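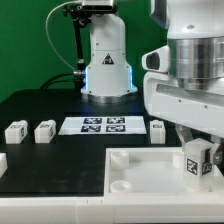
Search all volumes Enter keyword or author Go Advanced

4. Everyday attention to warning signs

4.1 Setting and approach

The earlier sections of this paper dealt with the wording and design of warning signs. The present section turns to the people who work beside them. It draws on the staff survey carried out at eight workplaces in the Cekthorpe district and on the interviews that followed it. The survey returned 2551 usable forms. From those who agreed to be contacted again, 200 were chosen for interview so that each workplace and each length of service was represented.

The workplaces differed a good deal in character. Grendar is a packing and storage business on a single large site, with a workforce that changes with the season. Nalley is a smaller firm with a settled staff, many of whom have been there for most of their working lives. The remaining sites include a hospital laundry, a printing works, a school kitchen and a bus depot. All had signs in place before the study began, and no sign was added, moved or taken down at our request while the survey was open.

Respondents were asked to name the signs they passed between the entrance and their usual place of work, first from memory and then with the help of a printed sheet. They were also asked which of these signs they had last read, and on what occasion. The second question proved hard for many people to answer. A common reply was that the sign had been read on the first day, during induction, and not since. Blank replies were kept apart from replies stating that a sign had never been read, and the two groups are reported separately in the tables.

4.2 Shape, colour and memory

Shape was remembered better than any other feature. Respondents who could not give the meaning of a sign could often say that it was a triangle or a circle, and could draw the outline on the form. Colour came next. The small picture inside the outline was remembered least well, and in the interviews it was often replaced with another from the same family: an exclamation mark where the sign showed a hand, for instance, or a flame where it showed a lightning flash.

This agrees with the view put forward by Espiritu in the pilot report, that the outline of a sign does its work early and at a distance, while the picture inside it is taken in only when a person has some reason to look. Several of those interviewed put the same point in their own words. A supervisor at Nalley said that a triangle on a door made her slow down, and that she would then look through the glass to find out what was going on. She did not look at the picture on the triangle, having already decided to be careful.

The place in which a sign is fixed matters as much as its form. Signs on doors and at the head of stairs were recalled far more often than signs on walls. Those fixed directly to equipment form a separate group. They are usually small, they are seen from close by, and they are rarely chosen by the employer, having been put on by the maker before delivery. Staff tended to treat them as part of the object. When asked to list the signs in their own work area, many respondents left these out altogether, and added them only when prompted by the printed sheet. A sign of this type is shown in Figure 2, on the front face of a white column.

The interviews suggest two explanations. The first is that signs on equipment are read by the person who receives or installs it, and that later users rely on what they have been told. The second is that such signs do not change. At Grendar, where the notices on the main corridor are renewed every June, staff spoke of those notices with some interest and could say what had been altered. Asked about the stickers on the baling press, the same people replied that these had always been there. We do not regard the explanations as competing, and the survey was not designed to separate them.

There was also a difference between people who cleaned an area and people who worked in it. Cleaning staff named more signs, and named them more exactly, including those on equipment. Wiping a surface brings the hand and the eye close to it at regular intervals. The night cleaners at the bus depot, who begin at 10 pm, gave the fullest lists of any group in the survey.

Figure 2. A triangular black-and-yellow warning sign fixed to equipment.

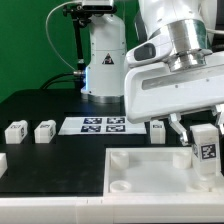

4.3 Faded, covered and damaged signs

Respondents were invited to report any sign they believed to be in poor condition. Fading was the complaint made most often, followed by signs hidden behind coats, trolleys or open doors. Damage to the surface was mentioned less, although the site visits found it to be common near loading areas.

Reports of hidden signs came mainly from newer staff. Longer-serving employees at the same site would describe a sign as present and readable when it had been behind a cupboard for some time. In the school kitchen, a notice concerning the hot water supply had been papered over with a rota. Every respondent with long service there listed it.

It follows that asking experienced staff whether signs are in good order is a weak form of inspection. The sites that kept a written list, and walked the building with the list in hand, had fewer hidden signs than those that relied on general awareness. We recommend that new employees take part in this walk during their first month, while they are still looking at the walls.

4.4 Limits of the survey

The forms were completed at work, in most cases during a break, and some respondents will have been able to see the signs they were describing. Where this was known it was recorded by the site contact. Temporary staff at Grendar are under-represented. The survey was offered in English only, and the findings should not be applied to workplaces where many languages are in daily use without further study.

R. Ignacio drafted this section and conducted the interviews at Nalley.

Reader comments

Mitsuko Katayama
The finding on cleaning staff deserves a paper of its own. Were contract cleaners included, or only those employed directly by the site?

Rosalinda Ignacio
Both were included. The breakdown is given in the supplementary tables.

hlsafety
We have a rota over our fire notice too. Moved it this morning.

Mitsuko Katayama
Thank you, I have found the tables.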